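Speaker notes: Grasp planning in clutter, and the tooling around it
Ottilie Wyss
June 7, 2018

Opening

Say who I am and what I work on: the planning side of the Destov stack. Perception is Kwak, motion and control is Rernel. I'll use those names all through, so put them on the board.

The talk is mostly about what goes on between "we have a depth image" and "the fingers close". Not much on learning. Questions at the end, except for clarifications.

What the planner gets

Kwak hands over a point cloud cropped to the bin, plus segment masks with a score each. We don't ask for object names. The planner samples grasps on the cloud, throws out the ones that collide with the walls, and ranks the rest.

The bin model matters more than people expect. Ours is a plain box with sloped sides, fitted once at calibration. If the bin shifts after that, every wall check is off by the same amount. We lost most of October to this before somebody put a ruler on it. Clamp your bins.

Numbers to mention: 66 candidate grasps per cycle after filtering, top 20 go to the motion planner, first one with a valid path wins. If none of them has a path we re-image and try again, three times at most, then stop and call an operator.

Hard cases

Slow down for this part. Three kinds of trouble, in order of how much time they cost us:

1. Clear things. Depth drops out on bottles and plastic packaging, so the cloud has a hole where the object is. Kwak fills from the colour image when the mask score is high enough. Otherwise we treat the hole as an obstacle and leave it.

2. Objects close together. The fingers need room beside the target, and a neighbour takes it away. We score clearance separately from grasp quality. Adding the two gave odd choices, so clearance is now a hard cut.

3. Walls. A good grasp near the wall can put the wrist or the hoses over the rim. The hose bundle is in the collision model as a fat capsule. Crude, but it works.

Leave the slide up while talking through the three. Point to the bottle at the left, then the group on the right by the gripper with the clear package in it.

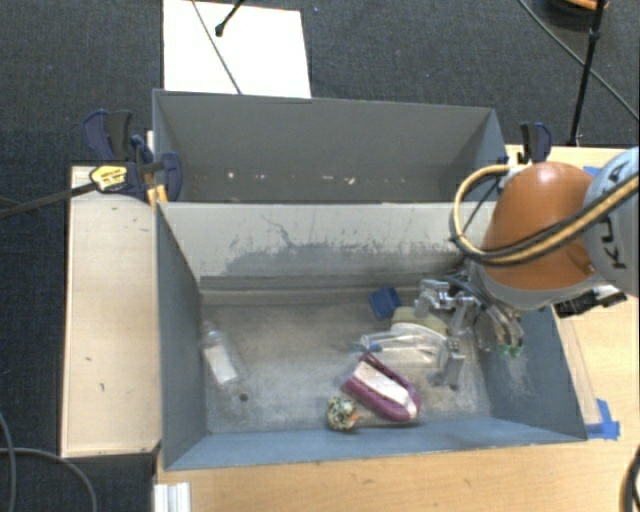 Tooling

Every cycle is logged: cloud, masks, all candidates, the chosen path, joint states. Replay runs the planner on an old log with new code and prints the differences. The Hetatitz suite is 19 logs we replay before each merge. Show the diff output if the projector is readable.

One caution for anyone copying this: pin the random seed in the log header. We didn't at first and chased changes that were only sampling noise.

Close with the open issue, re-planning while the arm is moving. Rernel can accept a new path mid-motion, the planner is too slow to supply one.

Contact: Ottilie Wyss, Destov planning group. © 2018. Back to top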